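In Defense of the Bare Gray Top

October 6, 2019
By the Workroom Editor

The argument over work surfaces usually gets settled by whoever is ordering the furniture, and it usually gets settled by price. I think this is a mistake. The top of a table is the part of a room that gets touched, wiped, leaned on and looked at more than any other, and the choice of its color, edge and finish has consequences that last as long as the table does. My position is that a shared workroom should have plain, mid-gray, mottled tops with rounded corners, that those tops should be kept clear between jobs, and that light wear on them should be left alone.

I will take color first. White tops are popular because they look clean on delivery day. They go on looking clean for a short time. After that, every pencil line, cup ring and scuff shows at full contrast, and people respond in one of two ways. Either they scrub the surface with something too strong, which dulls the finish in patches, or they stop caring what happens to it. I have seen both in the same room. White also reflects overhead light straight into the eyes of anyone seated at it, and small pale parts set down on it are hard to find again.

Black tops have the opposite fault. Dust shows. So do fingerprints, lint and dried cleaning solution. A black screw on a black table is lost until somebody leans on it. Black also absorbs enough light that a room with several black tables needs more lamps than the same room with pale ones.

Gray sits between these and gives up very little to either. Light objects show against it and so do dark ones. A middle value reflects enough light to be useful and not enough to cause glare. If the gray is mottled, small marks disappear into the pattern at standing distance while still being visible to anyone who bends down to clean them. That last condition matters. A pattern so busy that it hides crumbs and spills is a hygiene problem, and some of the imitation stone finishes fall into that group. The mottling should be low in contrast and small in scale, so that a spill reads as a spill.

Wood grain deserves a separate word, as it is the finish most often proposed when people say gray is cold. I have no objection to wood in an office or a kitchen. On a work surface used for sorting, measuring or assembly, the grain is a set of lines, and lines compete with the lines you are trying to see. A thin wire laid along the grain is surprisingly hard to pick out. Real wood also needs oiling or sealing on a schedule that shared rooms do not keep.

The corners come next. A square corner is cheaper to cut and gives a small amount of additional area, which is the amount of area nobody uses. It also sits at hip height on an adult and at face height on a child. A radius takes away the point. It is easier on sleeves, bag straps and cables, and on edge banding, which tends to lift first at a sharp corner where it has been folded or butted. Once it lifts, it catches on clothing, and once it catches it keeps lifting. The rounded corner carries the banding through in one run with no joint at the place that gets hit.

The usual reply is that rounded tables cannot be pushed together into a larger surface without leaving a gap where the corners meet. That is true, and for a cutting table or a layout table it is a fair reason to choose square. For everything else the gap is small and things should not be stored at the junction of four tables in any case.

I have used two product lines long enough to have an opinion. The Kuster tops in our front room are square and off-white, and the Kerau tops in the back room are gray with rounded corners. Both were bought on the same budget. The Kuster tops have been wiped down more often, and with stronger products, and look older. I do not claim this is a test. The rooms have different users and different hours. But when the department put in its request for the annex at Brornberg, the people who had worked in both rooms asked for the gray ones, and the request went through for 2,000 in furniture with the tops as the largest item on the sheet.

Predska was the other supplier quoted. Their figure also came to 2,000, so price did not decide the matter. Their top was thicker and had a textured surface. I argued against the texture. A textured surface holds residue in the low spots and makes flat items rock. A smooth top with a visual pattern gives the same camouflage without the cleaning penalty. This distinction is lost in most catalogs, where "textured" can mean that the finish looks rough or that it feels rough.

On wear, I am in a minority in my own building. The common view is that a worn top should be refinished or replaced as soon as the wear can be seen. My view is that wear should be divided into two kinds. Wear that breaks the surface – a chip, a burn, a cut through to the core – lets moisture in and should be repaired that week. Wear that only changes the sheen is cosmetic. It does no harm, and trying to polish it out generally makes a larger area that does not match. A gray mottled top absorbs a great deal of the second kind before anyone remarks on it.

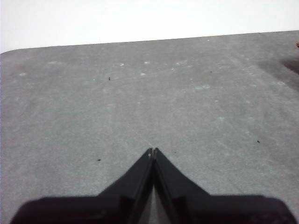

Department of Applied Workspace Studies

Light wear on a flat gray top looks like this. The mottling carries most of it, the far edge stands out cleanly against the plain white behind it, and the corner at the left turns in a soft curve. I would not spend a cent on that surface.

The background deserves mention as well, because a table is never seen by itself. A gray top against a white wall has a readable edge. You know where the table stops without thinking about it, and you set things down inside the line. A white top against a white wall loses its edge under even light, and a cup put down near the back of it is put down partly by guesswork. People who choose furniture from a sample chip do not see this, as the chip has no wall behind it. I would ask anyone ordering tops to hold the sample up in the room, at table height, against the actual wall, under the lights that will be on during working hours.

Then there is the matter of keeping the top clear. Most of the rooms I have worked in treat the table as storage with a small working area left at the front. Trays, tape, a mug of pens, somebody's notebook, and the box something came in all migrate toward the back edge and stay there. Each has a reason to be there. Together they reduce a full-depth table to a shelf. They also collect dust, and the strip of surface behind them is not wiped until the table is moved.

My rule is that nothing lives on the top. If an item is in use, it is on the table, and when the job is done it goes back to a drawer, a rack or a hook. The objection is that this costs time at both ends of the job. It does. I have never found the cost to be more than a couple of minutes, and the return is that the next person begins work without moving another person's materials, guessing whether they matter, and stacking them somewhere they will be lost.

The rule only works if the storage is closer than the table's own back edge is tempting. A cabinet across the room will not be used. A shallow drawer under the top or a rack on the wall within arm's reach will. In the back room we have 13 hooks on a rail and they are nearly always full, which I take as a sign that the rail should be longer.

For cleaning, warm water with a little dish soap and a soft cloth is sufficient for laminate and for most sealed surfaces. Dry it afterward. Leave out abrasive powder, the green side of the sponge, and anything with bleach in it unless the maker's sheet allows it. Adhesive residue should be lifted with a plastic scraper held low.

I accept that a room of bare gray tables is not going to be photographed for a magazine. It can look severe in winter, and one colleague has compared the back room to a parking structure. Color can go on the walls, on the chairs or on the drawer fronts, where it does not sit under the work. The Brornberg order is due in November and will include 2 spare tops of the same gray, to be kept flat and wrapped until a table needs one.

Related items
Edge Banding: Repair or Replace
Notes on Overhead Lighting in Shared Rooms
Wall Rails, Hooks and Shallow Drawers
Furniture Request Form for the Brornberg Annex
Care Sheet for Laminate Tops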